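Saturday, late evening

Today I have walked 27 kilometres along the river to Gutasow, more than I ever did in one day, and my left heel is complaining.
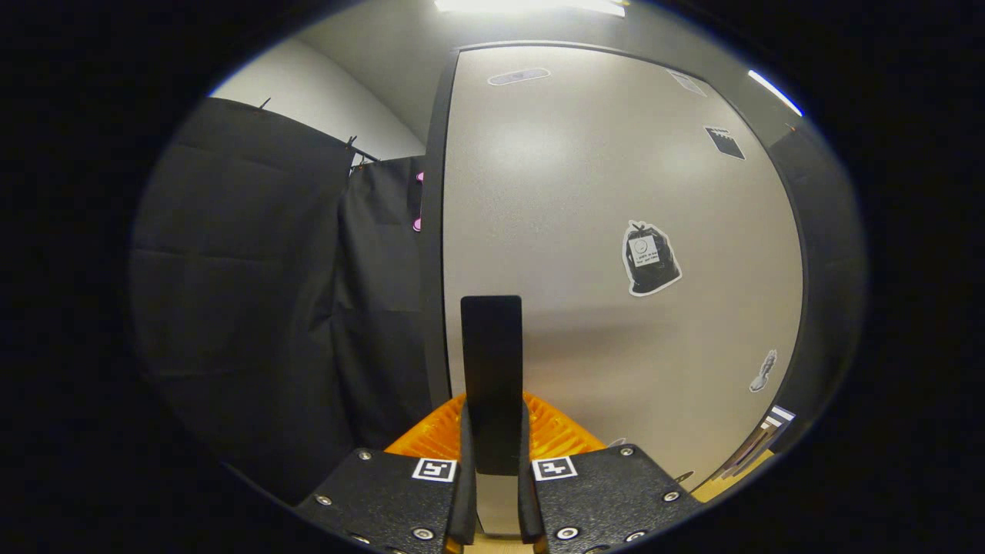 Wenceslao wrote after dinner that I must put tape on the heel before walking, never after, and that 4 hours without a pause is too much for a beginner. I think he is right, but I did not want to stop because the light on the water was so beautiful.

I ate my bread on a wall near the old mill. A woman there told me that the path is closed in January when the river is high.

Tomorrow I rest, wash the socks and look for the thicker pair. The next part, to Duretti, is shorter but it goes uphill.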